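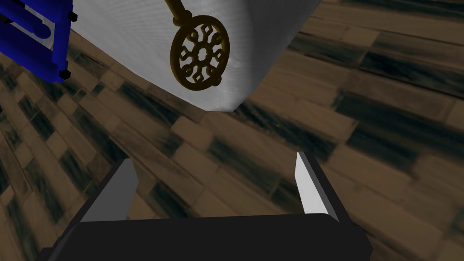 Key against white cloth-like surface, plank floor.

October, afternoon

Back on the cabinet lock from the Pluvia job. The old key is lost, so the plan is still to cut a new one from a blank and leave the lock case alone. Took the cap off and brushed out the old grease. It had gone hard as wax, with sawdust packed into it. Soaked the levers in solvent for 35 minutes, then wiped them down and laid them out in order on the bench paper. Please don't move the paper.

Lever springs: 2 are weak. One is original, the other looks like a later repair in thinner stock. Will make both from the Georgiou strip in the second drawer. The Basex strip is too stiff and cracked at the bend when I tried it last time.

Filed the bit to the first lever and stopped there. Smoked the blank over a candle, turned it, read the marks. The first cut is good. The second wants a hair more off the front corner. Used the 12 cm needle file and kept the strokes short. Still binding on the way back, almost certainly the ward and not the lever. Check with the cap off before taking any more metal from the bit.

The bow on this blank is plain. Client asked if we could do a fancier one in brass. Told them yes, but cast separately and brazed on, and it adds 60 to the quote. Waiting to hear.

Ordered from Praltent: more blanks, same shank. They had the hollow ones in stock last time but the bore was off center, so I asked for solid.

To do
Bend and fit springs
Look at ward for burr
Dry graphite only on reassembly, no oil
Find the small screw from the cap, last seen in the blue lid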